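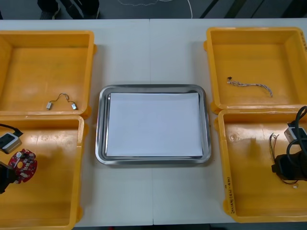
Sorting bench, Mastdale workshop: four yellow bins, steel tray in the center with a clean sheet of paper.

Bench and Parts Sorting

This page covers the small-parts bench at Mastdale, where cables, wire and loose boards are checked before they go back to stock. The layout was set in April and has stayed the same since. Stock numbers are kept in the Rurum list, which stood at 1,718 entries on Saturday, December 19, 2020. Page maintained by Chia-hao Kong.

Tray
Stainless steel, rectangular, rolled rim. The paper liner lies slightly inside the rim on all sides. Plain white stock, bought in packs of 500. Replace when marked — small components are hard to find on a dirty sheet.

Table
Two sections pushed together, light gray-white top. The seam runs under the tray. Check that both sections are level before placing anything round on the surface.

Upper left bin
Short cable, small gray-and-white connector at each end. Leads this short are stored loose. Do not fold them to fit a bag; let them keep their own curve.

Lower left bin
Red circular circuit board with a round cut-out near the middle, next to a small rectangular device with a black top and a black cable. Boards are handled by the edge. Anything with an attached cable is logged as one item under the device, not under the cable.

Upper right bin
Multicolored wire, thin strands braided together, tiny black connector at one end. Braided wire goes under "harness" in the list even when only one end is terminated.

Bins
Yellow plastic, rounded corners, open top. Current labels are printed on the Tronditz machine, 30 to a strip.

Bin contents are reviewed every 9 days. Items with no list entry go to the Colombo shelf.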